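Cup Uprighting from Hand-Held Gripper Demonstrations

Final report, undergraduate robotics project
Author: Conceição Bragança

1. Background

The task I chose is easy to state. A cup or can is lying on its side, and the robot has to stand it up. People do this without thinking, but for a two-finger gripper it involves a few decisions that have to come in the right order: which end is the opening, where to grip, how far to rotate the wrist, and how low to go before letting go.

Earlier student projects in our lab used teleoperation to collect data. One person drove the arm from a second station while another person reset the table. The data was clean, but it was slow to collect, and all of it came from the same bench under the same lights. My question was whether demonstrations recorded with a hand-held gripper, in ordinary rooms, would produce a policy that worked as well on the lab bench and better away from it.

2. Equipment and software

The hand-held gripper has the same finger geometry as the one on our arm, so a grip that works in the hand should also be possible on the robot. A wide-angle camera is fixed to the tool and looks out over the fingers. Finger opening is estimated from the camera video. Tool motion is recovered afterwards from the same video by a tracking package we call Rima, which was written by a previous group and which I only changed in small ways.

Training was done with the lab's standard code, named Tritlow. It takes short windows of images plus the current finger opening and predicts the next few tool positions. I did not change the network. All of my work was on the data side, and I wanted to be able to say that any difference came from the demonstrations.

3. Collecting the demonstrations

I recorded 900 demonstrations in total. A demonstration starts with the gripper open and held back from the table, and ends when one object has been stood up and released. If I knocked something over on the way out, I kept the recording going and fixed it, and marked the file so it could be left out of training later.

The rooms were lived in and I did not tidy them. Tables were used as they were, with whatever cloth was already on them. I used a mix of containers that differ in the ways that matter for the grip: rigid and soft walls, round and faceted sides, plain and printed surfaces. Before each run I laid them on their sides and turned them so the openings did not all face the same way.
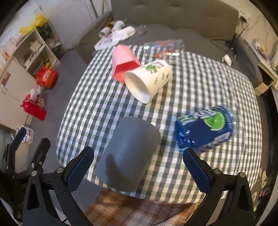 The order of objects was left free at first. After the first batch I noticed that I nearly always took the closest one, then worked outward. A policy trained on that data would learn the same habit, and it would probably fail when the closest object was hard to reach. From then on I used a short list, made before each run, that told me which object to take first. It felt awkward to reach past one cup for another, and my early attempts at this were clumsy. I left those in.

Paper cups were the slowest. Squeezing at the rim bends it, and the cup then slips out while it is being turned. Gripping lower on the body worked better, but the taper pushes the cup forward unless the fingers come in almost square. I ended up with a fairly consistent motion for these: approach low, close gently, lift a little, rotate, lower. Rigid cups allowed a lot more variety.

4. Processing

Rima failed on some recordings, mostly ones where I moved fast or where the view was filled by a plain wall. Of the 900 files, 64 were dropped for this reason. I tried to rescue them by lowering the frame rate, and this made things worse, so I stopped.

Patterned tablecloths were a concern before I started. A repeating pattern can confuse a tracker, because one square looks the same as the next. In practice the furniture behind the table gave enough distinct points to hold the track. The trouble came when the gripper was very close to the cloth and the background was mostly out of view. I handled this by starting every run further back, so that the map of the room was already built by the time the fingers came down.

Finger opening needed one correction. When the fingers were fully open, the estimate drifted by a few millimeters between sessions. I added a short open-and-close at the start of each session and used it to rescale the values.

5. Results

I compared two policies. The first, Mirnari, was trained on the older teleoperated data from the bench. The second, Anozie, was trained on my hand-held data. Each was tested with 80 trials on the lab bench and 80 trials on a table in the student lounge, which neither policy had seen.

On the bench, Mirnari stood the object up in 64 trials, and Anozie was slightly behind it. In the lounge the order was reversed, and the gap was wide. Mirnari often moved toward the right object and then stopped above it, opening and closing without going down. Anozie got to the object nearly every time. Most of its failures came later, in the rotation.

The common failure was a rotation that stopped short of 90 degrees. The cup was then released while tilted and either rocked upright or fell back. I think the cause is in my own demonstrations. With the tool in my hand, I could feel the base touch the table and let go a little early, letting the cup settle. The camera does not record that contact, so the policy copies the early release without knowing when it is safe.

Clear containers were also weak. Both policies sometimes closed next to the object instead of on it. I did not have enough trials with clear plastic to say more than that.

6. Problems and next steps

Each test object was reset by me, by hand, and I knew which policy was about to run. I tried to place things the same way, using tape marks under the cloth, but a second person should do this next time. The lounge tests were also all run on one Friday afternoon, so the light hardly changed.

If the project continues, I would record a new set in which the cup is held until it is fully upright, with a short pause before release. This can be done with the present tool. A contact sensor in the finger pads would be the better fix, but it has to be matched on the robot side, and the wiring for that is not in place yet. I would also add more clear containers and run the same comparison again before changing anything in Tritlow.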